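Trekdale Hall — Kitchen and Supper Room Safety Checklist
Quarterly inspection, February. Completed Thursday, 9.30 am. Comments added on site.
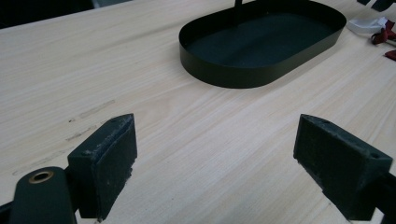
The supper room was inspected first, then the kitchen, the storeroom and the rear path. Items are marked OK, Attention or Fail. Anything marked Fail is to be fixed before the next hire. Items carried over from the last inspection have (C) after them.

SUPPER ROOM

1. Exits clear and unlocked during hire — OK
Both doors open outward without sticking. The bolt on the north door has been replaced.

2. Exit signs lit — Attention
North sign fine. South sign flickers when the urn circuit is on. Electrician to look at both together.

3. Tables stable, edges sound — OK
Timber tops wiped and checked by hand for splinters. Two folding tables had loose leg catches, tightened on the spot.

4. Chairs — Attention (C)
Stacks were 14 high against the east wall. The limit on the sign is eight. Three chairs with cracked seats have been tagged and put in the storeroom. They were tagged last time as well and somebody put them back out.

5. Floor — OK
Worn patch near the servery is no worse. Mat has been re-taped.

6. Maximum numbers displayed — OK
Sign reads 143 seated, 200 standing. Matches the certificate.

KITCHEN

7. Fire blanket and extinguisher — OK
Both in place, tags current. Extinguisher pin and seal intact.

8. Gas isolation valve labelled and reachable — Fail
A trolley was parked in front of it and the label has come off. Trolley moved. New label needed, and yellow tape on the floor to keep the space clear.

9. Stove and oven — OK
All burners light. Oven door seal is getting hard at the bottom corner but still closes properly.

10. Rangehood filters — Attention
Greasy. Hirers are not expected to clean these. Put on the cleaner's list for every second month.

11. Hot water at sink — OK
The warning sticker is faded but readable.

12. Urn and power leads — Fail
Urn tag out of date. Do not use until tested. The white extension lead behind the fridge has a nick in the outer sheath and has been thrown out — please don't bring one from home to replace it.

13. Fridge temperature — OK
4 degrees on the dial thermometer. Log sheet had no entries for the last fortnight.

14. Trays, knives and breakables stored safely — OK
Knives in the lidded tub. Heavy platters are now on the bottom shelf.

STOREROOM AND REAR PATH

15. Chemicals locked away, data sheets on hand — Attention (C)
Cupboard locked. Data sheet for the Plotix degreaser is missing again. A copy should be in the red folder and another on the door.

16. Stepladder — OK
Feet and braces sound.

17. Rear path and ramp — Attention
Moss on the shaded side of the ramp, slippery after rain. Handrail firm.

18. Outside light — OK
Sensor working. Timer set to 19 minutes, which is long enough to load a car.

19. Bins — OK
Lids closed, area swept.

Fails outstanding: items 8 and 12.
Copy of this sheet to go in the red folder and on the kitchen noticeboard.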